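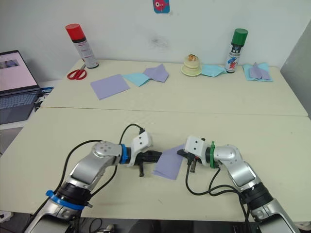 Can a robot do the folding at home yet? Some of it, slowly, if the thing being folded is flat to start with and somebody sets it down in the right spot.

Jul 12, 2022
Miroslava Koubek, bench notes

Folding again all day. I promised Oddur I'd write this up while it was still fresh, so forgive the rambling (he wants a proper page for the Nandurholm folks and this isn't it, this is me with a cold coffee).

We're on the lavender paper squares. I still think paper is the right warm-up for laundry, even though Oddur groans every time I say so. A crease stays where you put it! You can look at the sheet afterward and see exactly where the two arms disagreed. A dish towel forgives everything, so you learn nothing from it until you try to stack ten of them and the pile leans.

What the arms are good at: taking a sheet by the edge and bringing it over to the middle. I'd trust them with that part tonight while I went home. What they're bad at is the thing my grandmother did without looking, running a thumb down a fold to make it sharp. Our fingers are stiff and narrow, so they press in one place, and then another place, and the bit between them puffs up. I tried slowing the press down and got a nicer crease and a much longer wait. I have 148 runs logged since February and the slow presses are easily the best looking ones in there, but nobody at home is going to stand for it. I wouldn't.

The handoff is my other headache. One arm holds the sheet, the other one comes in to take it, and meanwhile the free corner droops. The planner wants to believe the sheet is a stiff board. It plans for where the corner ought to be, and the corner is lower than that. Oddur's idea is to come in from underneath, mine is to forget midair altogether and do more of it flat on the table.
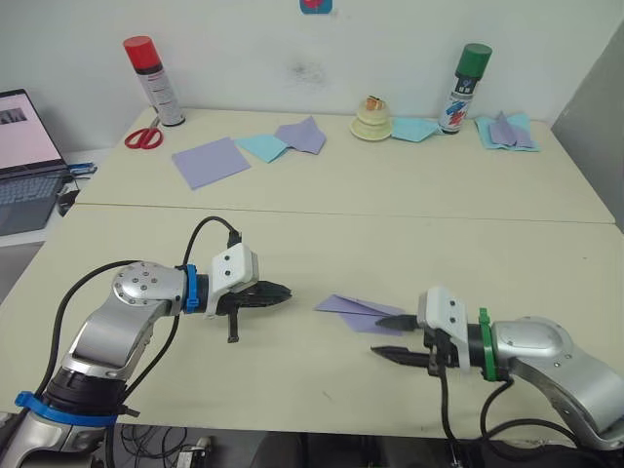
So I spent the afternoon on the flat version, and I like it a lot. The table does the holding for you, and each arm can let go without everything going to pieces. The points come out better too. The price is picking the thing up again, because a folded sheet lying flat gives you hardly anything to pinch. I scraped at it with the lower jaw, I nudged it along, I swore at it a bit. Tinik (our grasp code, for whoever inherits this book) gave up 4 times in a row on the same piece and then got it on the next try with no change from me, which I hate more than a clean failure.

Where does that leave chores? Napkins, maybe. Paper bags, gift boxes, flat stuff on a packing bench, I could see that pretty soon. A basket of mixed laundry, no, because finding the sleeve comes before folding the sleeve and we haven't touched that.

To do: try softer fingertips, ask Hakala if they have any thin ones left. Rewrite the corner guess so it sags. Move my logs off the laptop before it fills up again.

Comments

oddur.h: Flat wins, fine. I still want one more go from underneath before we drop it.

flollix_fan: My kids would lose to this thing at napkins and they've had years of practice.

M. Koubek: Oddur, you get one morning.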